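Stollden Boot Workshop
Workshop and Stock Inspection Checklist, with Comments

Date of inspection: August 13, 2023
Areas covered: leather store, cutting room, closing room, lasting and soling, finishing, packing bench
Previous inspection: March

Key: OK = no action. ATT = needs attention, work may go on. STOP = do not use until put right.

1. Leather store

1.1 Hides stored off the floor: OK

1.2 Racks fixed to the wall: OK
Comment: The bracket by the door was reported loose in March. It has been refixed with longer screws and takes weight without moving.

1.3 Hides labelled with tannery, batch and date received: ATT
Comment: Most are. The offcuts bin holds mixed pieces from the Vanags delivery and an older one with no label at all. Colour is close but the older leather is stiffer. Do not use for tongues or linings until sorted.

1.4 Signs of mould, mites or damp: OK
Comment: Light bloom on two brown sides. Wiped off with a dry cloth and did not leave a mark, so taken as wax.

1.5 Heaviest rolls at waist height or below: ATT
Comment: Sole bends are back on the top shelf. Same comment as last time. Please move them and leave them moved.

2. Cutting room

2.1 Clicking press, two-hand control working: OK

2.2 Clicking press, stop button: OK
Comment: Tested at the start and again under load.

2.3 Cutting board surface: ATT
Comment: Deep scoring on the left side where the vamp knife is always placed. Turn the board. If the other face is no better, order a new one.

2.4 Press knives hung by size, edges covered: OK
Comment: The size 9 heel counter knife has a small burr. Put aside for grinding.

2.5 Hand knives: OK
Comment: Blade tin was full. Emptied during the visit.

2.6 Floor clear of offcuts: OK

3. Closing room (stitching)

3.1 Needle guards fitted: STOP on post-bed machine by the window
Comment: Guard has been taken off and was found in the drawer. Machine switched off and tagged. The screw thread is stripped, so it needs a new screw as well as the guard putting back.

3.2 Belt covers on all machines: OK

3.3 Lighting at the needle: ATT
Comment: The lamp on the flat-bed flickers. Try the tube first.

3.4 Seats and treadles: OK
Comment: One seat has been packed out with felt. It is firm and does no harm.

3.5 Thread and needles matched to job card: OK
Comment: Job cards for the Savbridge walking boot still give the old thread. The operators know, but the cards should be corrected.

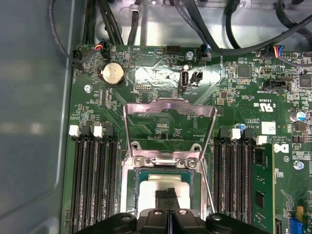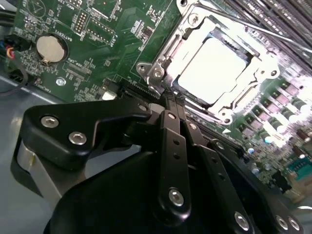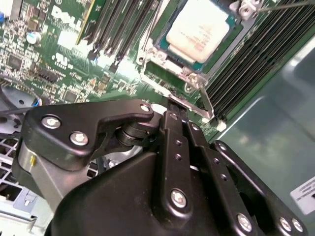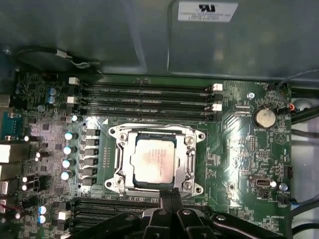 Motherboard and processor socket, four views.

4. Lasting and soling

4.1 Extraction over the cement bench: ATT
Comment: Pulls well at the back of the bench and poorly at the front edge, where the brushing is done. Filter is clogged. Change it and test again with a strip of tissue.

4.2 Cement and solvent lids closed when not in use: ATT
Comment: One pot open and unattended. Closed by the inspector.

4.3 Solvents in the metal cabinet at end of day: OK

4.4 Heat setter temperature: OK
Comment: Dial set to 80 and the probe agreed. The card on the wall still says 110, from the old cement. Take the card down. At that setting the finish on the waxed leathers will be spoilt.

4.5 Gloves at the cement bench: OK
Comment: Right type, right sizes. Bottom of the box though, so reorder.

4.6 Lasts, condition: ATT
Comment: Hinge pins worn on three pairs. They open under pull, and a last that gives way during toe lasting can trap a thumb. Taken off the rack and tied together with red tape.

4.7 Sole press pads: OK

5. Finishing

5.1 Scouring wheel guards and dust bag: OK
Comment: Bag about half full. Empty before the next long run of heels.

5.2 Eye protection at the wheel: ATT
Comment: Goggles present but so scratched that people push them up to see. Replace.

5.3 Waxes, dyes and edge ink labelled: OK
Comment: The Sastesent edge ink has been decanted into a plain bottle, properly marked on the side. Mark the lid too.

5.4 Rags in a lidded metal bin: OK

6. Finished boots, sample check

Pairs were taken from the rack marked ready to pack, order 781.

6.1 Left and right matched for height and shade: OK

6.2 Tacks or staples left inside: STOP on one pair
Comment: Tack point felt through the insole at the ball of the left boot. Pair withdrawn. The rest of the order to be hand checked before it leaves, every boot, glove off, fingers right down to the toe.

6.3 Eyelets and hooks set tight: OK

6.4 Welt stitching: OK
Comment: Slight run-off at the waist of one boot. It will not affect wear. Left to the workshop to decide.

6.5 Sole bond at toe and heel: OK
Comment: Flexed by hand. No gaps.

6.6 Care leaflet in the box: ATT
Comment: Leaflet tells the customer to dry boots "near a heater". Change to "at room temperature, away from heaters". Use up none of the old ones.

7. General

7.1 Fire exits clear: OK
Comment: Flat boxes were leaning close to the rear door. They were not across it, but keep them further back.

7.2 Extinguishers in date: OK

7.3 First aid box: ATT
Comment: Short of finger plasters and eye wash.

7.4 Accident book: OK
Comment: Entries are clear. One small cut recorded since March, cause noted as trimming towards the hand.

Actions before work restarts

Post-bed machine: guard and screw. Stays tagged until fitted.
Order 781: full hand check for tacks.

Actions before the next inspection

Move sole bends to the bottom shelf.
Change extraction filter and retest.
Remove the old temperature card.
Repair or scrap the taped lasts.
New goggles, gloves, plasters and eye wash.
Correct the Savbridge job cards and reprint the leaflet.
Sort the offcuts bin.

Copy to be kept in the workshop folder and a second copy pinned by the time clock.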